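Visit report: Kiltach paper mill, September 1, 2019

The tour began at the pulping hall, where Rostislav Ďurica explained the intake of recovered fiber. Line 5 runs kraft stock; line 8 was down for a felt change. Basis weight is checked at the reel and logged per roll.
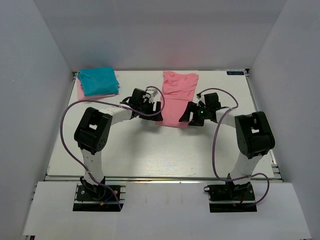 Steam for the dryer section comes from boiler 710. Condensate return was raised with Tatiana Vaněk, who will send the June readings.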